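3. How households talk about "tidy" and "clean"

8 min read | 3 comments | 2 shares

When we first set out to study housework in Wamgate, we had a fairly simple idea in mind. We would ask people when they cleaned, write it down, and compare their answers across the two halves of the town, Nustamico on the hill and Han down by the river. We received 303 completed diaries, and we are grateful for every one of them, including those with grocery lists on the back (which we read too, with great pleasure!). What we had not planned for was how often our diarists stopped to argue with the form itself. Many crossed out the word "clean" and wrote "tidy" above it, and a good number wrote a small paragraph in the margin to explain the difference.

For most of them, tidy was a matter of where things were, while clean was a matter of what had been done to them. A towel makes the point nicely, and Figure 1 shows one folded on a table. A folded towel is tidy by nearly everyone's account, but our diarists would not call it clean on looks alone, and several told us quite firmly that they would want to know when it was last washed.
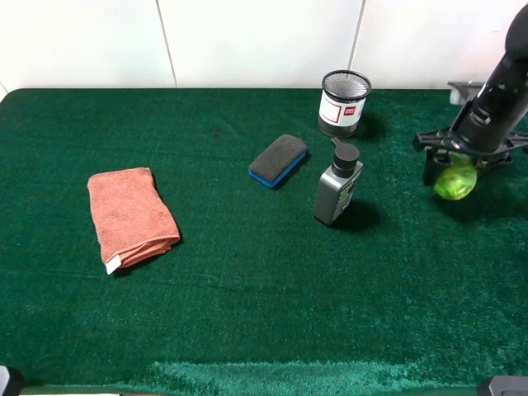
Wamgate, 5 Feb 2018

Figure 1. A folded towel, with its care tag showing at one corner.

Folding came up far more than we expected. Diarists in Nustamico tended to list it as part of the laundry, as the last step before the cupboard, and Han diarists more often gave it a line of its own, sometimes late in the evening with the radio on. We are careful not to make too much of this. The Han diaries were collected in August, when many families had visitors staying and a great deal more linen to get through, and we would dearly like to repeat the exercise in a quieter month.
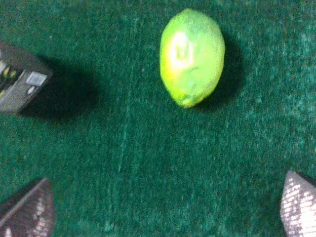 Diarists were at their most generous with detail when they wrote about things left out, by which they meant anything resting on a surface where it did not belong. The rules were surprisingly fine. One thing by itself was usually forgiven, and a single green fruit on a green cloth, say, would pass in most homes as something waiting to be used, while mail and keys in the same spot were called a mess. Color seemed to matter as well, and a few people admitted that they let things sit longer when they blended in.

We coded these remarks with the Hiltel scheme, which sorts them by object, by place and by how long the object had been there. Two of us read each diary separately and then sat down together over the ones we disagreed on, a slow but very enjoyable business. The hardest cases were the chairs with clothes on them, and we return to those in Section 4.

Contact the authors | Back to top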